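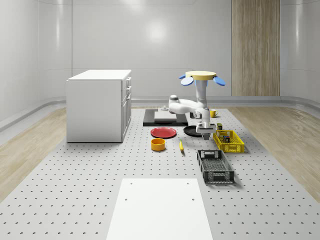 The bylaw runs to 22 pages and most people in Lomisia have read none of them. They know the version that went around by text message: stay in after dark, fines for those who don't, something to do with the flu. That version isn't far off, which is part of the trouble.

Lomisia is a river town with one main street, one hospital and a council that meets above the library. On Wednesday, February 5, 2020, that council voted itself the power to order residents to remain at home during what the bylaw calls "a period of declared community risk." The vote took less time than the item before it, a dispute over parking on Krishnan Street.

No such period has been declared. The hospital's respiratory ward had a hard winter and the high school lost a week of classes to influenza, and those two facts do nearly all the lifting in the preamble. Mayor Leszek Wieczorek told the meeting that he hoped never to use the new power and that it would be irresponsible not to have it. I have heard a lot of mayors say that sort of thing about a lot of powers. Some of them meant it.

I spent four days in town after the vote, trying to find out what the thing was for.

The official answer is preparedness. Wieczorek, who ran a hardware store before he ran the town, is fond of the comparison with a generator in the basement. You buy it in good weather. When I asked him who decides that the lights have gone out, he said the mayor would, on advice. Whose advice? The town's health officer. Would that advice be published? He thought it probably would be, though the bylaw doesn't require it, and when I pointed this out he said the public could always ask.

The health officer is Rocío Aravena, and her position is part time. She covers two other municipalities and gets to Lomisia on Mondays and Thursdays. She was careful with me, as she should be, but she didn't pretend the bylaw was her idea.

"I was shown a draft," she said. "I sent back comments. Some of them are in there."

The ones that aren't in there are more interesting. Aravena had asked for a time limit on any order, so that it would lapse unless the council renewed it. The bylaw has a review clause instead. A review may be held. It says may in three separate places, and I went looking for a must and came up empty.

She had also asked for money. A resident told to stay home needs groceries, medicine and, in a great many cases, wages. Her draft comments suggested a small fund and a delivery roster. The final text says the town "will endeavour to support" people affected by an order, and sets aside nothing with which to endeavour.

It does set aside something for enforcement. The maximum fine is $3000. In a town where plenty of people work shifts at the Dullard cannery and get paid by the hour, that is a ruinous sum for walking down the wrong road at the wrong time.

Fredy Giraldo works nights at Dullard. He leaves his house a little before ten and gets home when his kids are eating breakfast. The bylaw exempts essential workers, and the essential categories are listed in a schedule at the back: health, police, fire, utilities, "food supply." He assumes canned fish is food supply. He'd like to see it in writing before somebody pulls him over on the bridge.

"They tell me bring a letter from the boss," he said. "The boss says there's no letter yet. So what do I bring, a can?"

I put this to the mayor's office and was told that letters would be arranged if they became necessary. The plant's management told me it was waiting to hear from the mayor's office.
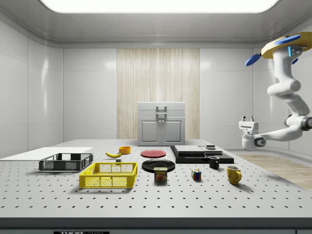 Can a town this size legally confine healthy people to their homes?

It depends on the province, and on a court being willing to look closely. Municipalities hold only the powers a province hands them, and a local emergency order usually has to answer a real and present emergency. Lomisia's bylaw leans on a much softer word, risk, and that word has never been tested here.

Lena Mazurek thinks it would fail. She practised municipal law for years and retired to a house above the ferry landing, where she reads council agendas for what she describes as sport. Her view is that the town has written itself a cheque the province never signed. She also thinks it doesn't matter much. An order could be made on a Friday, obeyed all weekend by people who can't afford to be wrong, and withdrawn before a judge ever saw it.

I wanted to find someone outside town hall who liked the bylaw, and it wasn't hard. Zoriana Kostiuk is in her seventies and has a bad chest. She remembers her grandmother talking about the houses along the river with notices nailed to the doors, and she sees nothing sinister in a town looking after its old people. She asked me, fairly sharply, what I would do instead. I said I would want to know how long it lasted and who was paying. She said that was two questions and neither was an answer.

She has a point. Towns have been shutting their doors against sickness for a very long time. The local museum has a notice from 1803, a page and a half, ordering households with fever to keep indoors. It names the illness. It names the streets. It gives the date on which the order ends, and it instructs the parish to leave bread and firewood at each gate. I read it twice, then went back to the modern one and tried to find the bread.

What the modern one has is an app. The town has signed a trial agreement with a firm called Zorusis, which will send alerts to residents' phones and let them "check in" from home during an order. Checking in is voluntary. The agreement, which I got by asking for it at the front counter, doesn't say how long the check-in records are kept. The clerk didn't know either, and wrote my question on a sticky note.

At the meeting itself 70 people came, a big crowd for a wet night, and most had left by the time the bylaw came up. They were there about the parking. The parking was deferred to June.

Wieczorek says the review clause could be looked at then too. I asked if it was on the agenda. He said the agenda hadn't been written yet.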